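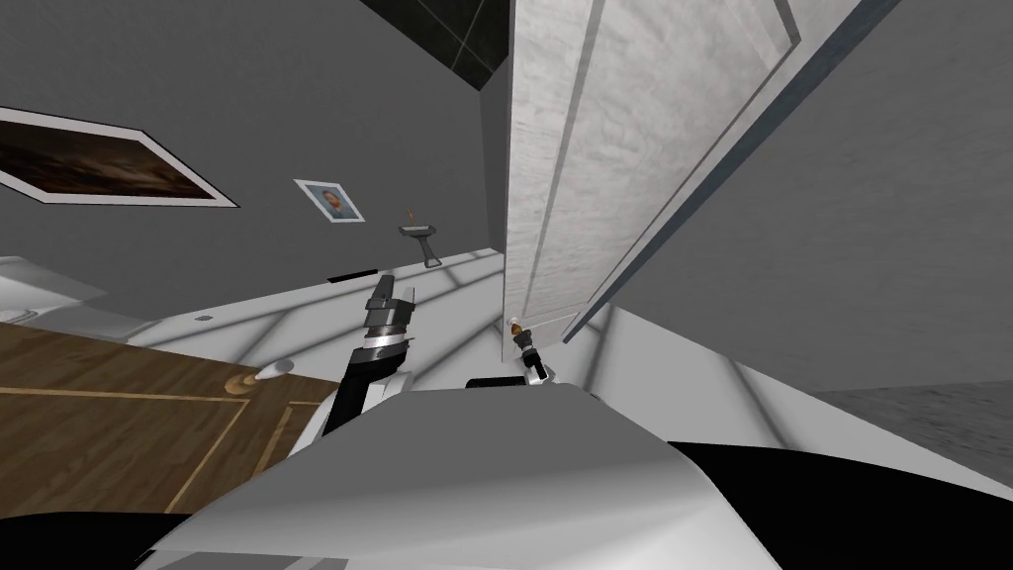 Residents' Association Forum > Consultations > Revised rules on kitchen alterations

Posted by Secretary_Feltumach, 4 January 2024

Members are invited to comment on the draft rules for kitchen alterations at Feltumach Court. The draft proposes that leaseholders obtain written consent before replacing cabinet doors, worktops or sinks. An administration fee of £247 would apply to each request. Consent would ordinarily be given within four weeks. Comments should be submitted in this thread.

Posted by E_Probert

I wish to record my objection to the inclusion of cabinet doors. Clause 2 of the present lease refers to walls, pipes and wiring. A door on two hinges is none of these, and I do not consider that the Association has the power to charge for its replacement. I would support consent for sinks, where a poor joint may affect the flat below.

Posted by Zdenka Mujić

I must respectfully disagree with Mr Probert. When the flat above mine was refitted in August, the wall units were fixed directly into the shared partition, and the repair on my side came to £1,377. The work had been described to the managing agents as "new doors only". Prior notice would have allowed the matter to be inspected. I do, however, consider the fee to be high.

Posted by E_Probert

I am sorry to learn of the damage. It was nevertheless caused by the fixing of units, for which the draft could provide separately. My position on doors is unchanged.

Posted by Plidar

May I ask whether loose fittings and kitchenware fall outside the draft? The wording "items kept in or upon the worktop" in the second schedule is unclear to me.

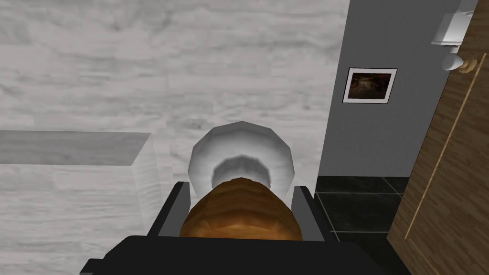 Rounded item with a wood-grain finish, with a white faceted piece behind it.

I should not wish to apply for consent in respect of articles of this sort.

Posted by Secretary_Feltumach

The wording was carried over from the Ferninus House rules and will be removed. Loose articles are not covered. The point concerning doors has been referred to Sýkora, our managing agents, for advice on the lease.

Posted by Zdenka Mujić

Would the Secretary also ask whether the fee may be waived where no contractor is employed?

Posted by Secretary_Feltumach

That question has been added to the referral. The thread will remain open until the agents have replied.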